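# Checking and Adjusting a Sextant at Home

A sextant that has been in a drawer for a few years will almost always need adjusting before it gives a usable altitude. The work takes an evening the first time and ten minutes after that. You need a steady table, a clear view of the horizon or a distant roofline, and the small adjusting key that came with the instrument.

Clear a work surface before you open the case, and have a lidded box with dividers for small parts.
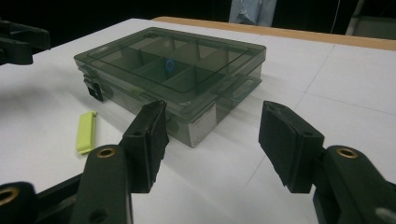
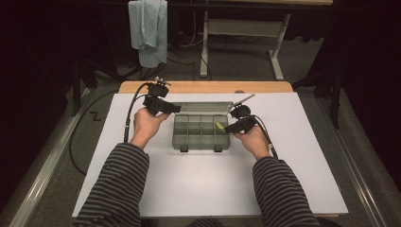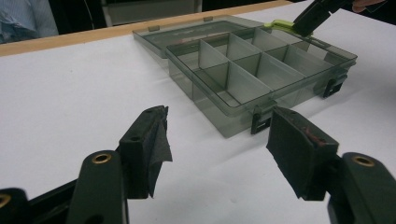
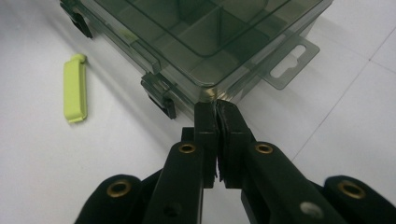

## Before you start

These steps were written with a Carrilho metal sextant on the bench, but they apply to any micrometer drum sextant with two adjustable mirrors. On the Mamard plastic models the screws are thumb-turned, so you can skip the key.

Take the sextant out of its case by the frame or the handle. Do not lift it by the index arm, the mirrors or the telescope. If you have to set it down, set it on its legs with the mirrors up.

Wipe the mirrors and shades with a clean lens cloth. Old salt should be softened with a drop of fresh water first. Put a very small amount of light oil on the tangent screw, run the arm along the whole arc once in each direction, and wipe off what comes out. Don't polish the arc. The engraved marks are shallow and the brass cleaners sold for door hardware will take them down.

There are three errors you can adjust, and the order matters:

1. Perpendicularity (index mirror)
2. Side error (horizon mirror)
3. Index error (horizon mirror)

## Step 1: Perpendicularity

The index mirror sits on the moving arm and has to stand square to the frame.

Set the arm near the middle of the arc, around 35 degrees. Hold the sextant flat, with the arc away from you and the index mirror close to your eye. Look into the mirror at a shallow angle so that you can see the reflected arc and, just past the edge of the mirror, the real arc.

If the two run together as one unbroken curve, the mirror is square. If the reflection sits higher or lower than the real arc, turn the single screw at the back of the index mirror until they line up. Turn it an eighth of a turn at a time and look again after each one.

Some older instruments have two screws here working against each other. Always loosen one before tightening the other. Tightening both can crack the glass.

## Step 2: Side error

Set the arm and the drum to zero and fit the telescope. Now look at a star or, in daylight, a distant vertical edge such as a flagpole or the corner of a building. It should be at least a mile off – two is better.

Turn the drum slowly back and forth across zero. The reflected image should pass straight over the direct one. If it passes to the left or right, you have side error.

Adjust the horizon mirror screw that is farthest from the frame. Again, work in small movements. A tiny amount of side error does no harm, and many navigators leave a little in so that they can tell the two star images apart.

## Step 3: Index error

Leave the sextant at zero and look at the sea horizon. The direct and reflected horizons should form one straight line. If there is a step between them, use the second horizon mirror screw, the one nearest the frame, to close it.

This screw will disturb the side error a bit, so go back to Step 2, check it, and then repeat Step 3. Two or three rounds is normal.

Stop when the index error is under three minutes of arc. Chasing it to zero wears the screws, and you will measure what remains before every sight anyway.

## Measuring what is left

Turn the drum until the horizon is one line and read it.

- If the reading is **on the arc** (above zero), subtract it from your sights.
- If the reading is **off the arc** (below zero), add it.

Take five readings, approaching the line from the same direction each time, and use the average. Coming from the same side keeps the slack in the gears out of the result. Write it on a card in the lid of the case. Mine currently reads:

> Oct 11, 2020 – 1.4' on the arc, side error left in, shades clean

## A quick test from the beach

I check mine from the seawall at Drorkside, where the horizon is open to the south. Take a noon sight of the sun with the proper shades down, work it out, and compare it with the latitude of a spot you have marked on the chart. Remember height of eye. Standing on sand, your eye may only be six or seven feet above the water, and the dip correction is about two and a half minutes.

If your result is off by more than two minutes after averaging several sights, repeat the checks from Step 1.

## Storage

Set the arm where the case block expects it, fold the shades in, and close the lid without forcing it. Keep the case out of direct sun. I put a Zestero drying packet in each corner and change them in October, along with the lens cloth.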